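Open day at the Vundgate reading room

I've been meaning to get over to Vundgate for ages, and last November I finally took the slow bus out of Stitville and went! It's a private library of occult and mystical books, 2,000 of them, spread over three floors of a very skinny house, and they only open the doors to the public once a year.

The tour started at 10 in the morning and there were 16 of us squeezed up the stairs. First floor is tarot and astrology (lots of old almanacs, some with the owners' scribbles in the margins, which I loved). Second floor is the good stuff: ritual diaries, lodge minutes, and a whole shelf on the Sisdale circle, who spent years arguing over whether the moon should be greeted facing east or west. I could have stayed with those all day. You can handle most things if you ask, but the lodge minutes stay behind glass.

After lunch there was a talk on scrying, with bowls, mirrors and plain old dishes of water, and it ran way over. I bought a reprint of the Saber pamphlet, number 79 in a run of 200, and read it all the way home.
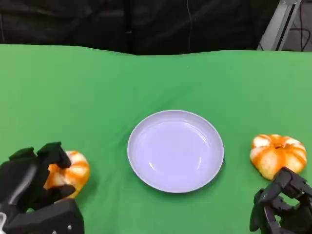
Stitville Reader: The lodge minutes come out of the glass case if you write ahead, I got a whole afternoon with them last spring.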